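Home | Products | Downloads | Support | Contact

We use cookies to remember your language and region. Accept | Settings

Skiltbridge Recorder – Set-Up Guide
Section 6: Recording laundry tasks

This section covers recording a loading task with a two-arm station. Complete Section 5 (arm homing and camera check) first.

6.1 Prepare the area

1. Unplug the washing machine. The recorder does not need it powered unless your task plan includes the control panel.
2. Place the basket on the floor in front of the machine, where both grippers can reach the rim.
3. Put in the items named in the task plan. Soft, bulky items are a good first choice.
4. Route the arm cables away from the path of the door.

CAUTION: Keep hands and feet out of the work area while the arms are enabled. The door can swing back if a finger catches the rim.

6.2 Record an episode

1. On the start screen, select the task and enter the operator name.
2. Move both arms to the ready pose with the grippers open.
3. Press the left pedal once. Recording begins after the tone.
4. Carry out the task at an even pace. Stop an episode that runs longer than 45 seconds and record it again.
5. Press the left pedal to save, or the right pedal to discard.
6. Reset the items by hand. Change their position a little each time.

NOTE: Do not discard an episode only for a missed grasp. If the operator recovers and finishes, save it and tag it "recovery" – the training job uses these.

6.3 Check the views

Open the episode in Trasent and step through both camera streams. The wrist view should show the gripper fingers and the opening of the drum when the door is open. The head view should show both grippers and the whole basket.

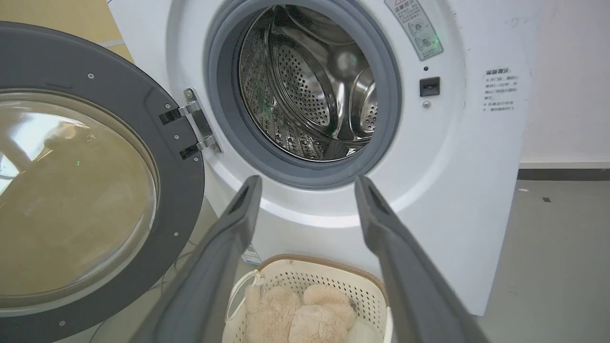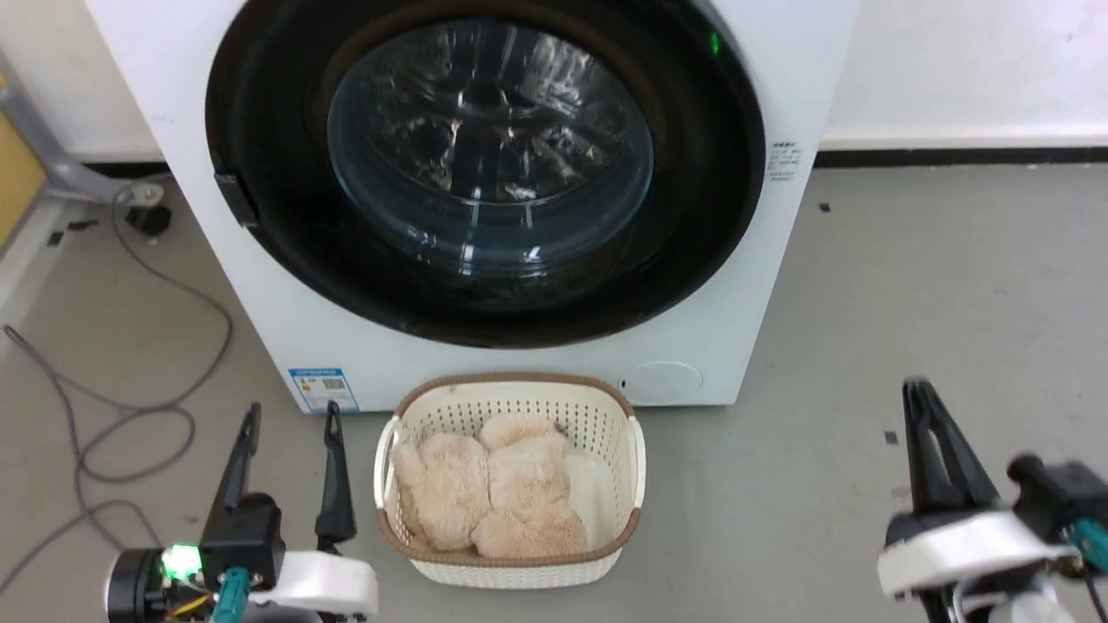
If the fingers are missing from the wrist view, loosen the camera bracket, tilt it down one notch and repeat the check. Episodes saved before the change must go in a separate batch.

6.4 Batches

Save episodes in batches of 100. Episode 101 opens a new folder automatically. We suggest 2,000 episodes per task before the first training run – fewer will load, but the result is hard to judge.

Section 7: Uploading and labeling

Guide maintained by Ardalan Ebrahimi, Clandach, Toledo | Copyright Clandach | Back to top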